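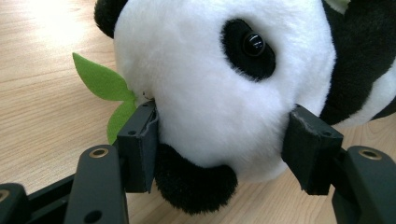

Search this blog Search Go

Adventures in mild hypertension

I went in for my ears. I'd like that on the record. One of them had been making a noise like a fridge since March, and the practice nurse at Tomwood looked into it, said it was wax, and then, because I was sitting there with an arm free, took my blood pressure. She took it again. She asked if I'd been rushing. I had been in the waiting room for 40 minutes reading a leaflet on bunions, so no, I hadn't been rushing.

The upshot was a loan of a monitor and a sheet of paper. Twice a day, morning and evening, two readings each time, a minute apart, feet flat on the floor, back supported, no talking. Leave out the first day's numbers and average the rest. It sounds like nothing. I have sat exams that asked less of me.

The monitor is made by a firm called Wegener and it's the colour of old teeth. It has one large button and a small one marked M, for memory, which stores every reading you've ever taken and will show them to you in reverse order whether you want to see them or not. When I got it home I pressed M and found 347 of somebody else's. I know I shouldn't have gone through them, but I went through all of them. They started out shocking and ended up very respectable, and I was quite moved, standing in the kitchen in my coat. Then I worked out how to wipe it and felt I'd burned somebody's diary.

My own readings have been less of a story. The morning ones are fine. The evening ones depend on whether I've looked at the gas bill. The cuff tightens until you're sure something's gone wrong with it, then it thinks for a bit, then it lets go with a little sigh, and all through this you are supposed to be relaxed. I've tried looking out of the window. There's a man opposite who parks very badly and it costs me several points each time.

I was also told to cut down on salt. I don't add salt to anything, I said, rather proudly, and the nurse asked what I had for lunch. Well. I now read the backs of packets in the supermarket like a person looking for their own name in a will. Bread has salt in it. Cereal has salt in it. A tin of soup I have been eating since I was a student turns out to hold nearly half of what I'm meant to have in a day, and I've been having it with cheese on toast. I bought the reduced salt version and it tastes like the water you've rinsed the other one out with.

Then there's the walking. The surgery runs a group that goes out from the car park to Clondthorpe and back by the canal, 5 kilometres, and I went along expecting to have to hold myself back. I was overtaken on the towpath by a woman with two new hips. She told me about both of them, at length, without slowing down, and I could only nod. There's a stone on the bridge at the far end with 1933 cut into it, and I've become very interested in that stone. I stop to study it every time. It has given me nothing new so far but I feel it might.

The walking app is called Prundia and it came free with something. It gives you a badge for every 400 steps, which seems low to me. I earned one going up to find my glasses and another coming back down without them. It also wants to know my mood, out of a row of faces, and keeps asking if I pick the middle one.

Anyway, the week's average was a touch over the line, nothing dramatic. No tablets for now. Carry on with the walking and the grim soup, come back in three months, and could they please have the monitor back as there's a waiting list for it. I dropped it in at reception in its zip-up bag with my 24 readings still on it. I did think about wiping them. But whoever has it next might like something to read.

The ear, in case anyone was wondering, still sounds like a fridge. I've had two weeks of olive oil in it and a ruined pillowcase. They don't do syringing at our place any more, so I have to ring a number, and the number only opens at eight in the morning and is engaged by one minute past.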